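I gave up on silence in July, about ten minutes into my first retreat at Brullodbridge. The brochure promised two days of quiet prayer in a stone chapel that seats 83, and I had pictured myself coming home calm and glowing, like a woman in a vitamin ad. Instead I sat there making a grocery list (eggs, dish soap, those crackers my son likes) and then feeling terrible about the crackers.

At lunch I confessed all this to Finbarr Ó Dálaigh, who has been leading these weekends longer than I've been going to church. He laughed so hard he had to put down his soup! "So pray about the crackers," he said. "Who are they for?"

Well, they were for my son, who hadn't called in a while. I went back in and prayed for him until the bell rang, and the crackers never did make it off the list.

I've kept at it since, mostly at the kitchen table before six in the morning, with coffee. My friend Ye-seo Ahn does hers on the bus and swears by Psalm 131, which is short enough to learn between two stops. Some mornings I get one line in and the dryer buzzes. Other mornings there's a stretch where I stop talking and don't mind it — I couldn't tell you how long, and I've quit checking the clock. I'm signed up for Brullodbridge again next summer, and I'm bringing my own soup.

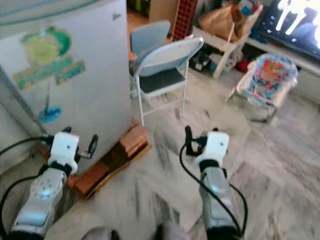
Two robotic arms over a light, marble-patterned floor.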